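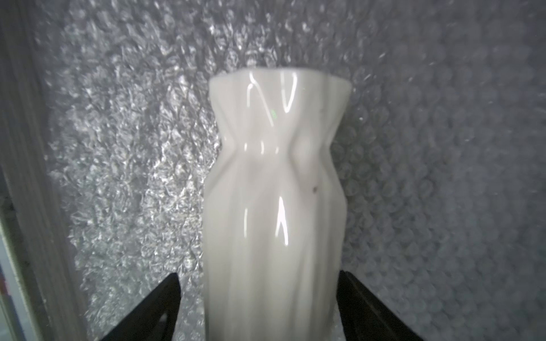
The Grip That Read Zero

A packing cell at Prisanside's ceramics warehouse dropped two vases in August. Neither drop came from a worn finger or a loose cable. The fault was in a number the controller had been told to trust.

The cell takes glazed ware from an outfeed tray, holds it over a wrapping station and sets it in a carton. Its two-finger gripper closes until motor current reaches a limit, and the controller takes the final finger position as the width of the part. On plain cylinders the method had worked without trouble. On a faceted vase with a crumpled-paper surface, the fingers can land on a ridge or in a crease, and the width changes with the angle of the part.

"We had one grip width in the recipe and a tolerance that suited round ware," says Ieva Zariņš, the controls engineer who led the investigation. "The first vase came in turned, the fingers closed on a ridge, and the width check passed. Then it rotated under load and the ridge was gone."

The loss of contact should have stopped the arm. It did not. A software update from Fulex, the integrator, had moved slip detection to the wrist camera, which compared successive images of the part. White glaze throws hard highlights, and those highlights shift when the wrist moves. To prevent false stops, a technician had masked the brightest regions. On a glossy vase the mask removed most of the surface, and the detector reported zero slip because it had almost nothing left to measure.

Background made matters worse. Bubble wrap is a repeating pattern, and the software matched one row of bubbles to the next.

Vija Sepp, who runs the packing line, objected to the first repair, a higher grip force. Three trial vases cracked at the neck or chipped at the base. The final change keeps the force low, checks finger position throughout the lift and treats a lack of usable image points as a fault.

The arm now also lifts at reduced speed for the first five centimeters. Cycle time is longer, and Sepp has asked Fulex for rubber-faced fingers before the next product change.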